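Leltus (robot training method)

Leltus is a method for teaching robot arms to handle household objects by practicing in rendered kitchens before they are let near a real one. It was developed at the Kuketti laboratory, which had until then taught its robots in an actual kitchen and had the plate budget to prove it. The name does not stand for anything, although several attempts were made to find words that fit.

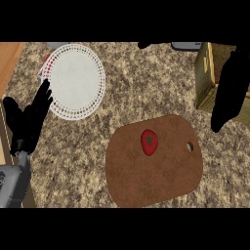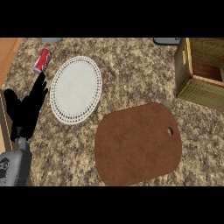

Views of the simulated countertop used in the Leltus kitchen tasks.

Background

Training a robot by demonstration usually calls for a person to guide the arm through a task many times over while the motions are recorded. This is slow, and the people doing it get bored sooner than the robot does. Simulation offers a cheaper supply of practice, but a policy trained only on rendered images tends to learn the habits of the renderer. It becomes very good at a kitchen that does not exist. The difference between the two worlds is known as the sim-to-real gap, a modest name for something that has swallowed a good number of research projects.

Method

Leltus begins with a small set of human demonstrations, recorded in simulation through a remote control rig. Each one is cut into short segments at the points where the gripper makes or breaks contact with an object. The segments are then replayed with the objects moved, turned or swapped for others, and stitched back together by a motion planner called Galli. Any run in which the task is not completed gets thrown away. The original release contained 627 human demonstrations, from which Galli produced 2,449 usable ones.

Objects are drawn from a shared library and placed on the counter by a sampling routine, which has no opinions about tidiness. An early version permitted objects to overlap, and the physics engine settled these disputes by launching one of them across the room. A minimum spacing rule was added in September, after the recordings had been shown to visitors for longer than was strictly necessary.

Camera position is varied slightly from run to run, as are lighting and surface texture. The policy receives the camera images and the joint angles of the arms, and is never told the exact location of any object. The authors consider this essential. Earlier systems that were given object coordinates did extremely well until asked to work somewhere that did not supply them, such as anywhere.

Results

The method was tested on the Lakico benchmark, a collection of pick-and-place tasks, over 1,084 simulated trials. Policies trained on the expanded data finished more tasks than those trained on the human demonstrations alone, with the clearest gains when an object appeared in a spot the demonstrators had never used. Gains on tasks needing both arms were smaller. The arms had a tendency to wait for each other, a behavior traced to pauses in the human recordings and faithfully preserved by Galli.

Transfer to hardware was tried on 3 tasks. Two carried over with little extra training. The third, placing a plate in a rack, did not, and the report gives it a single paragraph. The authors blame the friction settings; the plate was not recovered.

Criticism

Reviewers have pointed out that discarding failed runs leaves the policy with no examples of how to recover from a mistake. A robot trained this way that misses its grasp will often carry on with the rest of the task, moving nothing from one place to another with great care. A later version keeps some near misses, along with the corrections that follow them.

Others have questioned the choice of Lakico, which was built by the same laboratory — a common arrangement in the field, and one that rarely produces disappointing scores. The laboratory answered by releasing its scene files and sampling code, so that other groups could repeat the trials on their own machines.

See also

Domain randomization
Imitation learning
Motion planning
Sim-to-real transfer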